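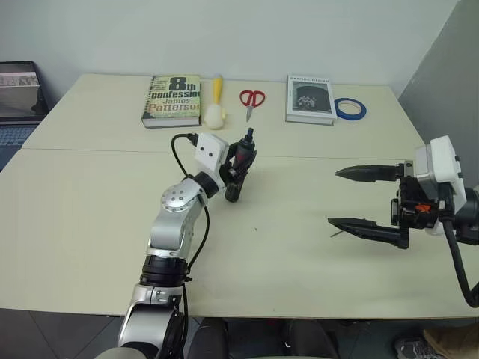

Set-Up Guide / Section 3: Joining and Loading Two Tables

2 min read
August – Olaia Quintana

Two Drusto tables can be pushed together to make one deeper work surface. A faint straight seam stays visible where the sections meet. This is normal.

1. Place the rear section first, with its back edge toward the wall.
2. Bring up the front section until the long edges touch. Lift it when crossing tile – do not drag.
3. Turn the leveling feet until both tops are flush. One full turn raises a corner 3 mm.
4. Run a flat hand across the seam. If an edge can be felt, repeat step 3.
5. Line up small items along the back edge of the rear section: books, scissors, brush, tape. Lay books flat.
6. Lay scissors flat, away from the front edge.
7. Stand a bottle brush on its bristle head only if the head is dry.

Note: Painter's tape may be used to mark the seam during leveling. Remove it within 18 hours. Store the roll on its side.

Note: A laptop may be kept on a separate surface beside the table, which leaves the full top free.

CAUTION: Maximum evenly spread load is 100 lb per section. Do not place a heavy item across the seam.

CAUTION: Do not sit or lean on the front section. The two sections are not fastened to each other.

Questions: Dutinum Customer Support, Saturday until noon | © Dutinum | Back to top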